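Garment Folding Assistants and Home Participants
Whitelaw Household Textiles Study, Pratorton
Posted November 12, 2018

Whitelaw is recruiting for two roles in a study of how clothing is folded, stacked and put away in ordinary bedrooms. The first role is a paid part-time position, Garment Folding Assistant (2 openings). The second is a call for households willing to have their knitwear folded at home and inspected over the following weeks. Applicants may apply for one role only. Both are described on this page, and the requirements differ, so please read the section that applies to you in full.

Background

The study looks at creasing and stretching in stored knitwear. Most published care advice assumes a large flat table, good light and a garment fresh from the wash. In practice people fold on the bed, on top of whatever bedding is there, with the pillows pushed up to the headboard and the curtains half in the way. The surface is soft, it gives under the hands, and the sheet moves with the garment. We want to know how much of this shows up later as fold lines, stretched shoulders or a twisted side seam.

The first round of visits ended in August and covered 17 homes. It dealt mainly with T-shirts and cotton shirts. The second round deals with sweaters, cardigans and other long-sleeved knits, and extends the call to 50 homes in Pratorton and Rimulholm.

Role 1: Garment Folding Assistant

Location: participants' homes in Pratorton and Rimulholm, with record keeping at the Whitelaw office in Pratorton
Hours: part time, daytime, scheduled by agreement
Reports to: Rhys Hoani, study coordinator

Duties

Assistants travel to participating homes and fold garments on the participant's own bed. The bed is used as found. Assistants do not remake it, iron the sheet or bring a board. Pillows may be moved only if there is no other way to lay the garment out at full width.

Each garment is laid out, smoothed, folded by one of the study methods and placed where the household normally keeps it. The layout step takes the most care and accounts for most of the training time. A sweater has to lie flat with the front and back aligned at the hem, the neckline square to the body and both sleeves free of twists. Sleeves are straightened from the shoulder toward the cuff with the flat of the hand. They are not pulled from the cuff, as this lengthens the knit and the extra length ends up in the fold.
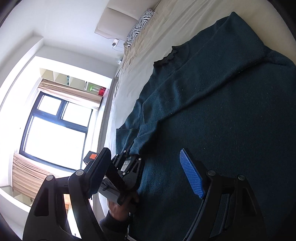 Does the neckline get folded over along with the rest of the sweater?
The neckline stays on the outside of the fold in both study methods. The side panels come in first, the sleeves are laid down along the panels, and the hem is then brought up to a point just short of the neckline trim, so the trim carries no weight from the layers.

The two methods in use are the rectangle fold and the third fold. In the rectangle fold, each side is brought in to the center line and the body is folded once across. In the third fold, the sides are brought in by a quarter of the width and the body is folded twice. Assistants are told which method to use on arrival and keep to it for the whole visit. Mixed stacks cannot be used in the results.

After folding, the assistant records the following on the visit sheet:

Garment type and knit weight (fine, medium, heavy)
Condition of the surface, including lint, pilling and snags
Neckline type and whether it has a separate trim
Sleeve length measured along the top edge
Width and depth of the folded garment
Position in the stack
Type of bedding the garment was folded on

Lint is recorded and left in place. Assistants should not roll, brush or pick at a garment before it has been logged. Dark knits show lint far more clearly than light ones, and the sheet has a separate line for garment color so that this can be taken into account.

Daylight is preferred for the surface check. Where the bed stands next to a window, curtains are opened before the first garment is laid out and remain as they are until the last one has been folded. Direct sun across a dark knit can hide shallow creases, and in that case the check is repeated from the other side of the bed.

Requirements

Able to stand and bend over a low bed for the length of a visit
Able to take measurements in inches and write them down legibly
Comfortable working in other people's bedrooms and discreet about what is seen there
Own transportation, or willingness to use the bus between Pratorton and Rimulholm
No open cuts, rough nails, rings or bracelets while handling knits

Experience in a laundry, clothing store, hotel or tailor's shop is useful and should be mentioned. It is not required. Applicants who already fold by a fixed habit often need longer in training than those who do not.

Training

Training is paid and takes place at the Pratorton office, which has two made-up beds for practice, one with a firm mattress and one with a soft one. New assistants fold nearly 200 garments before their first home visit. The final part is a check fold, in which the same heavy sweater is folded, opened and folded again, and the finished sizes are compared. A difference of more than half an inch in either direction means a further practice session.

Measuring tapes, visit sheets and clipboards are supplied. The folded stacks are weighed on a Hitach bench scale at the office and on a portable scale in the home.

Role 2: Home Participants

We are looking for households that own at least six long-sleeved knits in regular use. The garments may be wool, cotton, acrylic or a blend. Hand-knit items are welcome if the owner agrees to have them folded. Items that are normally hung are not suitable, as the hanger marks at the shoulder cannot be told apart from fold marks later on.

What participation involves

One folding visit, during which an assistant folds your knits on your bed
One return visit, during which the stacks are opened and checked for creases and changes in length
A short written log between the two visits, noting each time a garment is taken out, worn, washed or refolded

You may wear everything as usual. The study depends on it. If you refold a garment yourself, fold it however you like and write down that you did so.

Preparing the room

Garments should be clean and fully dry, and kept wherever they are usually kept. Please do not fold or press them specially for the visit. The bed should be made in whatever way is normal for the household, with the usual sheet or cover on it. A wrinkled sheet is acceptable and is logged as such. Leave pillows in place.

Please clear the bed of bags, laundry and small objects before the assistant arrives. Charging cables that run down beside the bed should be tucked out of the way on the side where the assistant will stand – a cable caught under a sleeve will snag a loose knit very easily. Pets must be kept out of the bedroom until the folding is finished.

Participants receive a gift card after the return visit. Households that withdraw before then keep nothing and owe nothing, and their log sheets are destroyed on request.

Who cannot take part

Homes where smoking takes place in the bedroom, homes where the bed is used for storage and cannot be cleared, and households planning to move before the return visit. Employees of Whitelaw and their immediate families are also excluded. Households from the first round may apply again, provided that the knits were not folded during that round.

How to apply

For Role 1, send a one-page letter stating your availability, how you would travel to Rimulholm and any past work with clothing or linens. A resume may be attached. Selected applicants will be invited to a short practical session at the Pratorton office, where they will be asked to lay out and fold three garments on a bed. Wear clothes you can bend in.

For Role 2, send the following: the town you live in, the size of the bed (twin, full, queen or king), the number of knits you would include, where they are stored and whether the bedroom has a window. Floor plans and photographs are not needed at this stage.

Letters for both roles should be marked for the attention of Rhys Hoani, Whitelaw Household Textiles Study, Pratorton office, with the role number on the envelope. Applications for Role 1 are reviewed in the order received and the posting is removed when both openings are filled. Role 2 stays open until the number of homes has been reached.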